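Brarkuner pitches three-basket drawer system, skeptics ask what is new

14/07/2020

Brarkuner would like you to believe that your kitchen drawer is a problem, and that the answer is three plastic baskets in a row.

The housewares firm opened orders this morning for what it calls the Plurport sorting method, a set of see-through smoked baskets sold together with a printed guide on which utensil goes where. The price is 34 dollars. The guide runs to 15 pages, and for people who have managed up to now by putting the forks with the forks, that may seem like a lot of reading.

The idea goes like this. One basket is for long things, one is for small things with handles, and one is for blades and whatever else you eat with. The baskets sit side by side at the back of a table or counter while you sort, and afterward they are supposed to go into the drawer as they are. Brarkuner says households that tried the method in March cut their "search time" by 30 percent. The company did not say how search time was measured, who held the stopwatch, or what the drawers looked like to begin with. We asked for the numbers on Friday and got a second copy of the press release.

Sorting small tools and cutlery into the baskets: 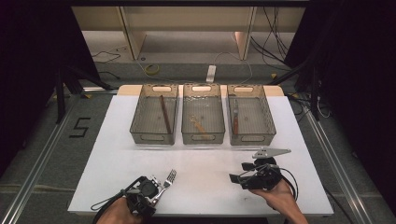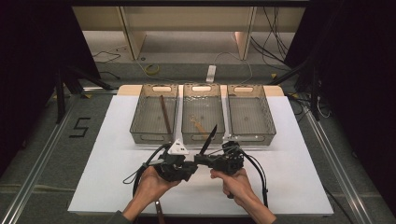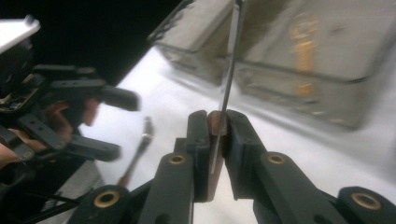

Percy Tello, who runs the Coltamano housewares store and has been selling drawer inserts for most of his working life, was not in a hurry to place an order. "A basket is a fine thing," he told us. "I sell a lot of baskets. But if you keep scissors and a table knife and a stick in the same drawer, you need to decide which of them belongs in the kitchen, and a basket won't decide it for you."

Tello also wondered about the drawers themselves. A basket with tall sides works well on an open table. Put it in a shallow drawer and it may not close, and the guide deals with this in one sentence, telling buyers to "measure first." There are no inside measurements on the order page. Brarkuner told us they will be added later this week.

There are things to like. Smoked plastic you can see through does save lifting every container out to check what is in it, and the handle cutouts look useful if you want to carry a whole set to the table. A mesh pattern is also a pain to clean once crumbs get into it, as anyone who has owned a dish rack can tell you, and we would want to know whether the baskets can go in the dishwasher. The order page says "easy care" and leaves it there.

Then there is the competition. Rizvi already sells single baskets with no guide and no method, and a shopper who wants three can buy three. Brarkuner argues that the guide is the real product. It may be right about some buyers, though it is hard to picture anyone going back to page 11 in August to look up where the fork goes.

The first run is 2000 sets, available online only, with stores to follow if those sell. Brarkuner says returns will be accepted in the original box. Buyers pay return shipping. The guide can also be ordered without the baskets, but the company has not set a price for it yet.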